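Wiping down a white desk

Wiping down a white desk is the job of getting crumbs, dust, pencil bits and smears off a pale tabletop with a cloth or sponge, a bit of water and sometimes a drop of dish soap. I started this entry on the Womano household pages because the old one was two lines long and one of those lines was wrong (it told people to use scouring powder, please don't!). I've cleaned an awful lot of white desks in my life, at home and in shared offices, so most of what follows is from my own sink and bucket, with fixes from other contributors.

Why white shows everything

A white top with a matte finish is a lovely thing for light in a room and a terrible thing for hiding lunch. Dark crumbs stand out, sure, but the real trouble is the gray film. Graphite, eraser dust, ink from newspapers and plain old hand grease all sit on the surface looking like nothing much until you drag something over them, and then you've got stripes. On a brown desk you'd never see those stripes. On a white one you see them from the doorway.

Matte finishes have a very fine texture, so the gray gets down into the low spots and takes a second pass to come out. Glossy tops let go of it faster but show every dried drip. I used to swear glossy was easier and I've gone back and forth on it ever since.

Cloth or sponge

Both work. A sponge holds more water and is nice on stuck rings, while a folded cloth covers more ground and gives you a fresh side whenever you flip it. Blue is a popular color for either one, and I like it too, although a dark cloth makes it harder to tell when it's dirty and ought to be rinsed.
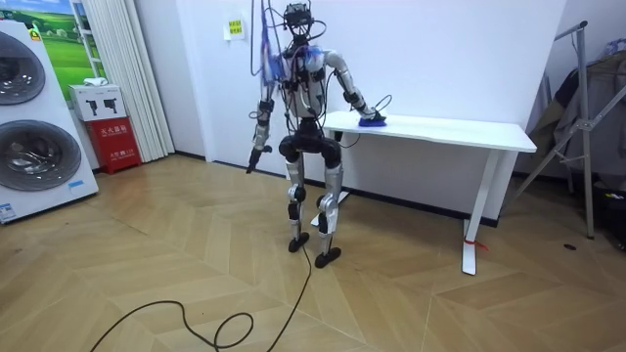
Fidelina Restrepo wrote in to say that I'm too easy on sponges. Her view is that a sponge should never touch a desk at all, only dishes, and that she keeps a stack of old cotton T-shirts cut into squares and throws them in the wash after one use. She also says a worn towel works as well as anything from the store. I'm with her on the towel! The no-sponge rule I'll leave to the reader.

Dry first, then damp

If I could get people to change one habit it would be this one. Get the loose stuff off while everything is dry. A soft brush, a hand vacuum, or the edge of a sheet of paper and your cupped hand will all do it. Go in with a damp cloth straight away and fine dark debris turns to paste, and you end up pushing a long gray smear across the top (ask me how I know). Coffee grounds and pencil shavings are the worst for this, in my experience, with burnt toast crumbs right behind.

After that, wring the cloth until it stops dripping and wipe in long straight strokes, lifting at the end of each one. Press lightly. Leaning hard on a dirty cloth just spreads things out, and if there's any grit under it you can leave fine scratches that look a lot like smears and never come off.
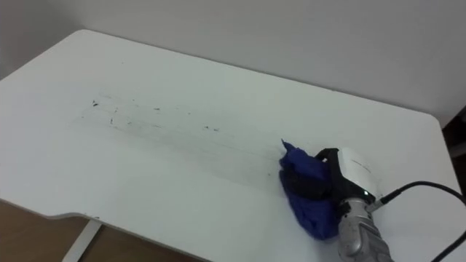 Crumbs and faint gray streaks on a white desktop.

Folding the cloth

Fold it in half and in half again. You get several clean faces that way, and the bundle is thick enough that your fingertips don't dig in and leave their own little tracks. When a face has gone gray, turn it. When you've run out of faces, rinse. Wálter Flores and Fredy Flores both sent me the same tip on the same evening, which made me laugh: pick any ragged threads off the edge of the cloth before you start, or you'll be chasing lint over the desk afterward.

Start at the far edge and work toward yourself. If the desk has a notch or a curved cutout at the front, hold your other hand under it, otherwise the crumbs go straight onto the floor. Rounded corners are a real treat, by the way, as the cloth just slides over them and nothing gets trapped.

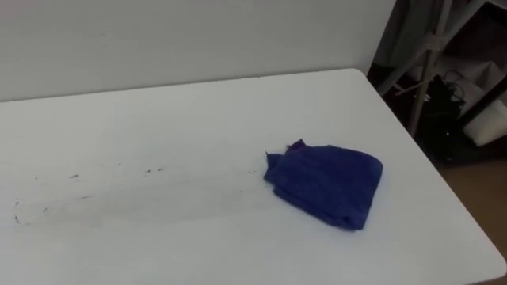

Stubborn gray marks

For whatever is left after 2 passes, I put one drop of dish soap on the damp cloth and rub in small circles, then go over it with plain water and dry it with something soft. A white eraser takes off pencil surprisingly well. Melamine foam works too, but it's a mild abrasive and can leave a shiny patch on a matte top, so try it somewhere out of sight, like the back corner against the wall. Eusebio Londoño adds that baking soda paste did the same thing to his desk, and he now keeps a plant on the spot.

See also: Crumb brushes; Dish sponges; Rinsing and drying cloths; Floors under desks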